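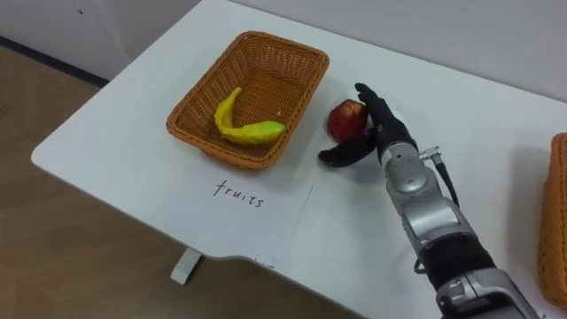
She gave up sugar for 11 weeks and would like it known that she did not glow.

"Everyone said I'd glow," she says, stirring two spoonfuls into her tea. "My sister said it, the woman at the gym said it. I looked exactly the same, only crosser."

We are in a café in Lumbao, where she runs the front desk of a dental surgery, a job that had some bearing on the whole business. She had been telling other people to cut down for years and felt it was time to have a go herself. She started in January, along with half the town, and downloaded an app called Lukel, which sent her up to 18 messages a day.

"It would ping at four in the afternoon and ask how my cravings were. Well, I hadn't had any until it asked."

The first fortnight was headaches. After that came the reading of labels, which she describes as a second job. Sugar was in the bread, the ham and a jar of pickled beetroot she had trusted since childhood. She moved on to Fellus bars, sweetened with dates, and ate so many of them that her husband worked out she was getting through 3000 calories on a bad day.

"Nobody's ever got thin on dates," she says. "They're toffee with a stone in."

Did anything improve? She thinks about this for longer than I expected. She slept better, she admits, and stopped wanting a nap after lunch. Carrots began to taste sweet — "a bit much, some of them". Her weight stayed where it was.

It ended in March, at a christening, with a slice of lemon drizzle she hadn't planned on and a second that she had. These days she keeps off fizzy drinks and has pudding at weekends. The app still writes to her.

"Last night it said it missed me," she says. "I was eating a custard tart at the time."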